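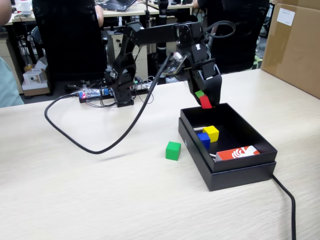 Packing up the old office
Nov 21, 2025 | by Kurniawati Lau
6 comments | 9 shares

So we're on the move! After six years upstairs at Mistcombe we're heading over to Stavedon in February, and before then it all goes into cartons (send help).

The coloured cubes first, my favourite bits and pieces in the whole room. A yellow and a blue one are side by side in the open black box, and there's a green one on the table next to it. I'd happily have a set at home.

I've got a soft spot for that box as well. It's sitting on its own lid, so it makes a neat raised tray, and the red-and-white card is still in there along the front.

The light wood-grain tabletop will look lovely in the new place, and so will the black office chairs. Azlan has already claimed his (there's a sticky note under the seat, I checked).

And the big cardboard box up the back, with the white label near its top. Plenty more of those to come, I reckon! Sekar is organising the colours for the labels, so please ask her before you grab a marker.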